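Last change: Wednesday, November 18, 2020
Kept by: Nadine Twal, Hinham site

# How to demonstrate the box sealing task so that the robot can learn from it

This page is for the people who demonstrate sealing of small boxes at the shelf, and for the people who check the recordings afterwards. It replaces the old sheet number 71, which was written when we only recorded picking and which did not say anything about stickers.

The robot cell from Plondard learns the order of the work from human demonstrations. It has no idea what a seal is for. If in one recording the seal is put over a dirty edge and in the next one it is put on the middle of the face, both are equally correct for the robot. So the rules below are mostly rules for us.

In the first round we had 955 recordings and kept 504 after checking. Most of the rejected ones had no mistake in the sealing itself. The hand was hiding the sticker at the moment it touched the box, or the box was taken away before the seal could be seen.

## What the task is

One demonstration is one box. It begins with both hands empty and away from the shelf. It ends with both hands empty again, with the sealed box standing or lying on the shelf where it will be picked up by the next person. What comes between is:

1. Take a box and look at the place where the seal will go.
2. Take one seal from the stack.
3. Put the seal on the box and press it.
4. Show the sealed side for a short moment.
5. Put the box down and take the hands away.

Filling the box, closing with tape and attaching the shipping label are separate tasks. Please do not mix them in the same recording, even when it is quicker.

## Preparing the shelf

Keep the same arrangement for one whole session. You can change it between sessions, and it is even good to do so, but write in the session note that you did.

- Seals in use lie flat in one stack at the front of the shelf, printed side up.
- Spare seals and rolls stay in the basket behind the stack.
- The tape has its own basket. It should not share one with the seals, as the tape tends to pick up the small pieces of sticker.
- Leave the middle part of the shelf free, at least wide enough for the largest box of the session plus one hand on each side.
- Boxes which wait for sealing are at one side only. Decide which side before you start.
- Parcels which already have a shipping label go to the lower shelf.

The basket must not stand on top of the seal stack, also not with only a corner. The people who take the next seal then have to pull, and a seal which is pulled arrives bent.

Stacked boxes may be slightly crooked. We had a long discussion about this with the colleagues from Mfaume, who wanted every stack straight. In the end we agreed that normal, not perfect stacks are better for the training, because the cell will meet the same stacks in January when it starts to work beside people. A stack that may fall is of course another matter, and should be put in order before recording.

## Holding the box

Hold the box at its two short ends. The fingers go over the top, and the face which carries the seal looks towards you. You can let the shelf carry the weight. The wrists are then calm and the box does not swing.
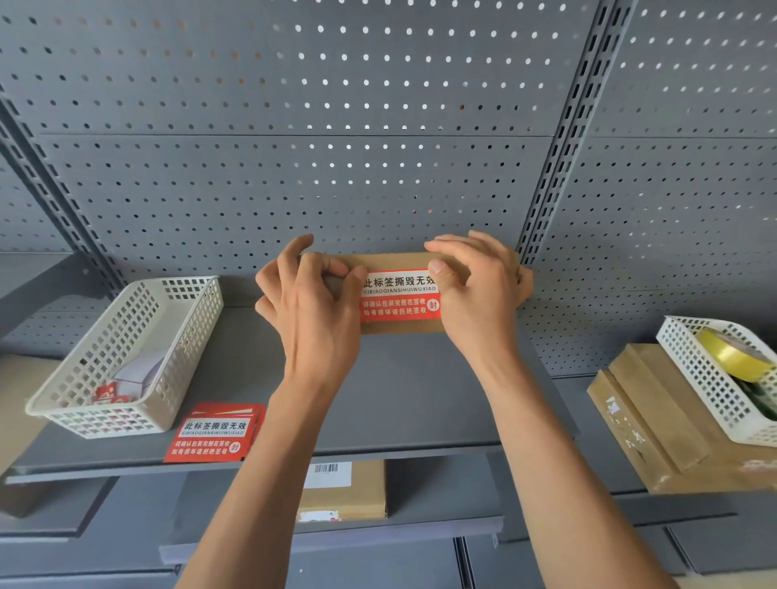

*Holding position, with the fingers over the top at both ends. The right thumb is over a corner of the seal; see the note below.*

A note about the thumb. It is allowed that it rests on the front face, and with a thin box there is often no other place for it. When you come to step 4, move it away from the seal so that all four corners can be seen. The checker cannot pass a corner which was never visible, even if everybody is sure it is well fixed.

Turn the box slowly, and only as much as you need. A fast turn gives several blurred pictures in a row, and the software then loses where the edges are.

## Choosing the place for the seal

Our seal is red with a white band on top. The Chinese heading says that the label is void if it is torn. The two lines under it ask the receiver to confirm that the package is complete before signing, and to refuse it if there is damage. For colleagues who do not read Chinese: the white band is the upper side. When the white band is up, the text is the right way.

The rules for the place are these:

- The seal must cross the opening of the box. A seal that sits only on one panel protects nothing.
- The text must stay readable. If the seal has to be folded over an edge, try to let the fold pass between lines of text.
- Do not put a seal on top of an older seal or on top of a shipping label.
- If there are rests of old tape where the seal should go, remove them first or use another box. Rests which are outside the seal area can stay, but make a remark in the session note. The robot may otherwise learn to expect them.

The seal is made to break when someone removes it. This means that a seal placed wrongly cannot be corrected. Do not lift it and try again. Finish the movement, put the box down, and mark the recording as "failed placement". We keep these recordings in their own folder and they are very useful to us, but only when they are marked.

## Pressing

Bring the seal to the box with one hand and keep the box steady with the other. First fix one end, then go with the finger towards the other end. Please do not press the middle first, it makes air pockets and the ends stand up.

Both hands are close together at this moment, and they easily hide what they are doing. Hold the seal by its end and keep the fingers long and a bit flat. The palm should not come between your eyes and the seal.

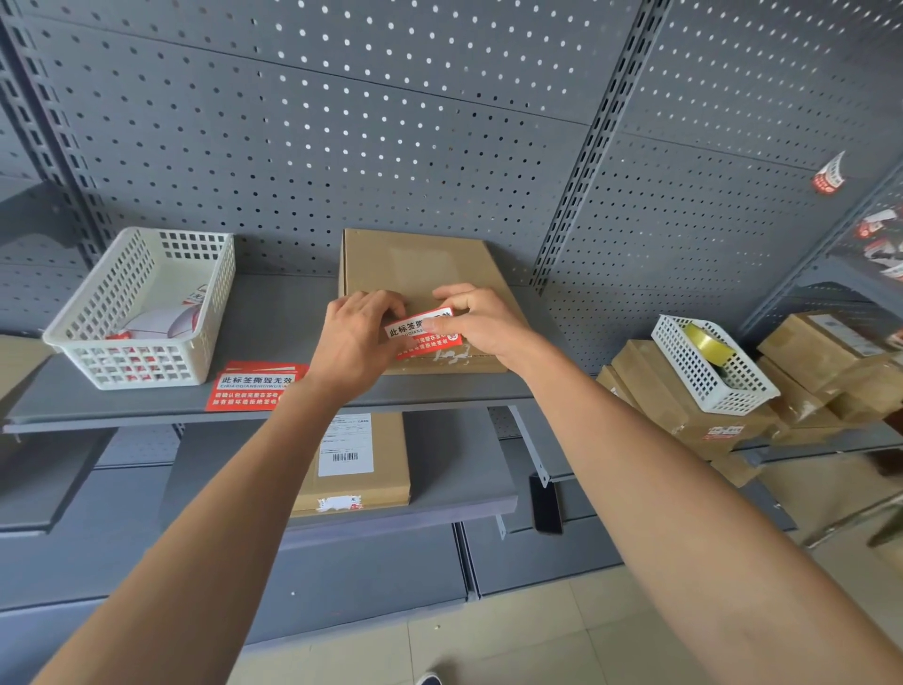

*Pressing at the shelf: the right hand pinches one end of the seal, the left fingertips steady the box.*

People with another preferred hand can do it mirrored. It is better that you work in your own way than that you copy a colleague with effort, as the effort is visible in the movement and the robot copies this as well. Write "L" or "R" in the session note, for the hand that carries the seal.

Pressing should take the same time as in real work. Some demonstrators begin to press very long when they know they are recorded. Count silently to 3 and let go.

## Showing and putting down

After the pressing, keep the sealed side towards you and stop moving for a short moment. Look at the seal, not at the next box. The camera goes where your head goes, so when you already search for the next box, the seal is out of view.

Then put the box down with both hands. Do not push other boxes with it. If there is no space, stop the recording, make space and start a new one.

## What to do when something goes wrong

- **Two seals come together.** Separate them in view of the camera and put the second one back on the stack. It is a normal situation and we want to have it in the data.
- **A seal tears before it reaches the box.** Throw it away after the recording. Mark "failed placement".
- **A seal falls down.** Leave it, take your hands away from the shelf and end the recording. Do not bend down with the camera running.
- **Somebody talks to you.** You may answer, but first put the box down. Mark "interrupted".
- **You see the face of another person, or an address that can be read.** Mark "privacy". These recordings are looked at before anyone outside Hinham receives them.

Please do not delete any recording yourself. Deleting is done by the checker.

## For the checker

Look at each recording two times. The first time at normal speed, to judge if the work is natural. The second time slowly, from the moment the seal leaves the stack until the hands are away from the box.

The recording passes if you can say yes to all of these:

- [ ] Hands are empty at the start and at the end.
- [ ] The moment of first contact between seal and box is visible.
- [ ] The seal crosses the opening.
- [ ] All corners of the seal were visible at least once after pressing.
- [ ] The box was not regripped during pressing.
- [ ] The session note says which hand carries the seal.

When you are not sure, choose "second opinion" and write one sentence why. A recording with "second opinion" and no sentence comes back to you.

If the same point fails many times for one demonstrator, talk with this person the same day. Show the recording and do not only send the list. In my experience it is nearly always the thumb or the head direction, and both are easy to change after one has seen it.

## Still open

- Boxes which are too flat to stand alone. At present we let them lean on the back panel, but the cell cannot do this yet.
- Gloves. All recordings until now are with bare hands. If your area requires gloves, please ask me before you begin a session.
- A shorter version of this page to hang beside the shelf. I have a draft, and will put it in the same folder when the checkers have read it.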